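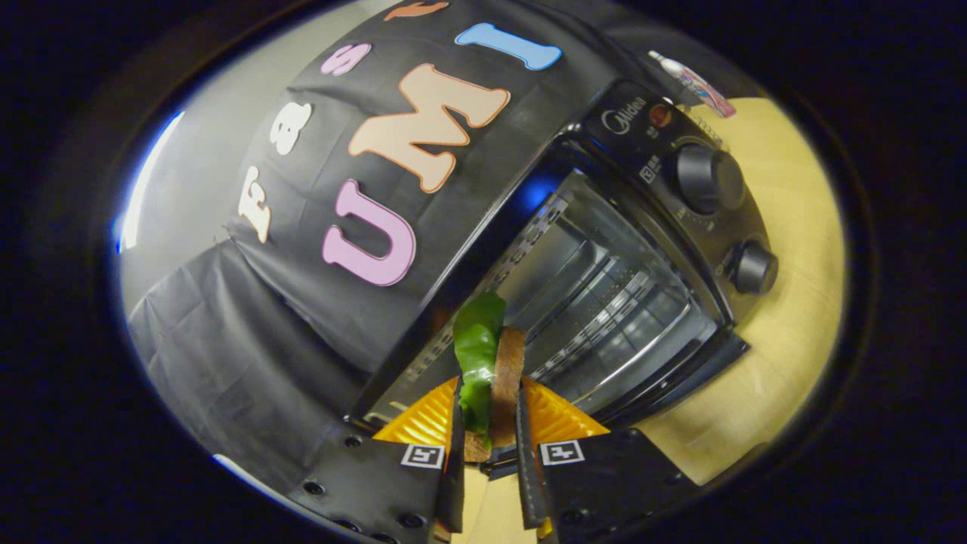 읽는 시간 6분

미니 오븐 자주 묻는 질문

원룸이나 작은 주방에서 미니 오븐을 쓰는 분들이 Drallent 생활 상담실에 자주 보내는 질문을 모았습니다. 모델마다 구조와 출력이 다르므로, 제품 설명서의 내용이 아래 답변과 다를 때는 설명서를 따르시기 바랍니다.

설치와 전기

미니 오븐을 멀티탭에 꽂아도 되나요?
벽면 콘센트에 단독으로 꽂는 것이 원칙입니다. 미니 오븐은 열선을 쓰는 제품이라 소비 전력이 높고, 전기밥솥이나 전기포트와 같은 멀티탭에 물려 쓰면 전선과 플러그가 과열될 수 있습니다. 벽면 콘센트가 하나뿐이라면 다른 조리 가전의 플러그를 먼저 뽑고 사용하세요.

벽에서 얼마나 떨어뜨려야 하나요?
설명서에 적힌 이격 거리를 확인하세요. 거리가 따로 적혀 있지 않다면 뒷면과 양옆에 15cm 이상을 권합니다. 위쪽도 비워 두어야 합니다. 상부장 바로 아래에 놓고 오래 쓰면 장 바닥의 마감재가 들뜨는 경우가 있습니다.

오븐 위에 물건을 올려 두어도 되나요?
안 됩니다. 키친타월, 비닐봉지, 플라스틱 용기는 특히 위험합니다. 작동이 끝난 뒤에도 윗면은 한동안 뜨겁습니다.

냉장고 위에 놓고 쓰고 있는데 괜찮을까요?
권하지 않습니다. 문을 열고 뜨거운 팬을 꺼낼 때 팔이 어깨보다 높이 올라가면 내용물을 쏟기 쉽습니다. 허리에서 가슴 사이 높이의 단단하고 평평한 선반이 적당합니다. 바퀴 달린 선반이라면 바퀴를 잠그고 사용하세요.

처음 사용할 때

새 제품에서 타는 냄새가 납니다. 불량인가요?
처음 몇 번은 열선과 내부에 남은 보호유가 타면서 냄새와 옅은 연기가 날 수 있습니다. 음식을 넣지 않고 창문을 연 상태에서 설명서에 적힌 시간만큼 공회전을 해 주세요. 여러 번 사용한 뒤에도 냄새가 줄지 않거나 플러그 쪽에서 냄새가 난다면 사용을 멈추고 제조사에 문의하세요.

예열은 꼭 해야 하나요?
음식에 따라 다릅니다. 쿠키, 머핀처럼 반죽이 부풀어야 하는 것은 예열이 필요합니다. 식은 피자나 튀김을 데울 때는 생략해도 결과에 큰 차이가 없습니다.

다이얼에 표시된 온도와 실제 온도가 다른 것 같습니다.
다이얼식 미니 오븐에서는 흔한 일입니다. 열선이 켜졌다 꺼지기를 반복하며 온도를 맞추기 때문에 내부 온도가 계속 오르내립니다. 오븐용 온도계를 선반 가운데에 놓고 확인한 뒤, 자주 쓰는 온도의 차이를 메모해 두면 편합니다.

조리

샌드위치를 데우면 겉만 타고 속은 차갑습니다.
온도가 높고 시간이 짧을 때 생기는 문제입니다. 온도를 낮추고 시간을 늘리세요. 냉장고에서 막 꺼낸 샌드위치는 알루미늄 포일로 느슨하게 감싸 먼저 속을 데우고, 마지막 2분만 포일을 벗겨 겉을 굽습니다. 양상추나 생토마토는 빼 두었다가 나중에 넣는 편이 좋습니다.

종이 포일을 써도 되나요?
제품 포장에 적힌 내열 온도 안에서는 쓸 수 있습니다. 다만 종이가 팬 밖으로 나오면 열선에 닿아 불이 붙을 수 있으니 팬 크기에 맞춰 잘라 쓰세요. 토스트나 그릴 기능에서는 쓰지 마세요. 예열할 때 종이만 깔아 두는 것도 피해야 합니다.

유리그릇은 어떤 것을 써야 하나요?
오븐용으로 표시된 내열유리만 사용하세요. 전자레인지용이라고만 적힌 그릇은 오븐에 맞지 않을 수 있습니다. 내열유리도 냉장고에서 꺼내 바로 뜨거운 오븐에 넣으면 깨질 수 있습니다.

냉동식품 봉지에 적힌 시간대로 했는데 덜 익었습니다.
봉지의 조리 시간은 기준 기기와 용량이 정해져 있습니다. 400g 한 봉지를 한꺼번에 넣으면 작은 오븐에서는 음식이 겹쳐 열이 고르게 닿지 않습니다. 한 겹으로 펼칠 수 있는 양만 넣고 중간에 한 번 뒤집어 주세요. 고기나 만두는 잘라서 속까지 익었는지 확인한 뒤 드세요.

남은 음식을 데울 때 기준이 있나요?
상담실에서는 음식 중심 온도 70도를 넘긴 뒤 그 상태를 몇 분 유지하도록 안내합니다. 탐침 온도계가 없다면 가장 두꺼운 부분을 갈라 김이 충분히 오르는지 보세요. 한 번 데운 음식은 다시 보관하지 않는 것이 좋습니다.

청소와 관리

부스러기 받침은 얼마나 자주 비워야 하나요?
빵을 매일 굽는다면 일주일에 두 번 이상이 좋습니다. 치즈나 기름이 떨어졌다면 그날 바로, 오븐이 식은 뒤에 닦으세요. 쌓인 부스러기는 연기의 가장 흔한 원인입니다.

유리문에 눌어붙은 기름은 어떻게 닦나요?
베이킹소다를 물에 되직하게 개어 바르고 30분 정도 두었다가 젖은 행주로 닦아 냅니다. 철 수세미는 유리에 흠집을 내므로 쓰지 마세요. 세제를 문틈이나 조작부에 직접 뿌리는 것도 피하세요.

열선도 닦아야 하나요?
플러그를 뽑고 완전히 식힌 다음, 물기를 꼭 짠 천으로 가볍게 닦는 정도면 됩니다. 세제는 쓰지 않습니다. 천에 힘을 주면 석영관 열선이 깨질 수 있습니다.

고장과 폐기

타이머가 끝났는데 불이 꺼지지 않습니다.
바로 플러그를 뽑고 사용을 중단하세요. 다이얼을 손으로 돌려 꺼지더라도 다시 쓰면 안 됩니다. 내부 접점 문제일 수 있어 점검이 필요합니다.

안에서 불꽃이 보이면 어떻게 하나요?
문을 열지 말고 전원을 끄고 플러그를 뽑으세요. 물을 부어서는 안 됩니다. 불이 줄어들지 않으면 밖으로 대피한 뒤 119에 신고하세요.

버릴 때는 어떻게 하나요?
소형 가전 수거 방법은 지역마다 다릅니다. 거주지 주민센터나 구청 누리집에서 확인하세요. 아파트라면 관리사무소에 수거함이 있는지 먼저 물어보시면 됩니다.

답변 검토: Carmela De Luca
최종 수정일: 2022-06-15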